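Home Programs Reports Grants Contact

Walbridge Tool Library
Progress report to the Ogundipe Fund
Reporting period ending August

1. Summary

The grant supports the fitting out of a hand tool area at the Walbridge site and the preparation of tools for lending. Work on the area is largely complete. The pegboard is mounted, the first tools and supplies have been put out, and sorting of the remaining stock is in progress. Two items are behind schedule and are described in section 4.

2. Fitting out

The pegboard was supplied by Grisach and delivered in one shipment. Installation took 3 days, one more than planned, owing to a delay in the delivery of wall fixings. The board takes standard hooks, which can be moved as the stock changes. This was a condition of the original proposal and has been met.

Larger and awkward items are kept in an open bin below the board. Borrowers on the advisory panel had asked that paint rollers and similar tools remain within easy reach, and the bin was chosen for that purpose.

3. Stocking and sorting

Tools are sorted by type and checked for damage before they are placed on the board or in the bin. New items may be hung in their retail packaging until they have been entered in the catalog.
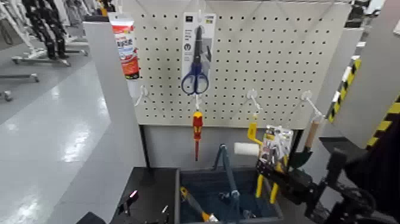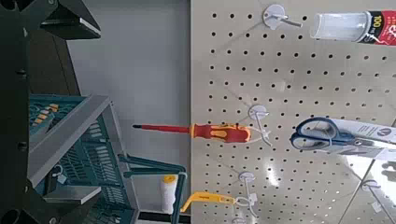 The catalog now holds 100 entries. A further 26 tools, received as a donation from Barnatance, have been inspected and are waiting for labels. Cutting tools will be recorded separately so that blades can be inspected on each return — a point raised by the Fund in its comments on the first report.

Hook positions have not been fixed. Staff intend to observe which tools are borrowed most often during the opening weeks and to assign permanent places afterward. Outlines or printed labels will be added to the board at that stage.

4. Delays and variations

Label stock was ordered late and is expected before the next reporting period. The written guide for borrowers is in draft and requires a section on the return of painting supplies. Neither delay affects the total budget. The Fund's approval is requested to move the unspent portion of the shelving line to hooks and replacement packaging.

5. Next period

Planned work consists of labeling the donated tools, completing the borrower guide, and opening the area for lending on 2 afternoons a week. Loan records will be included with the next report.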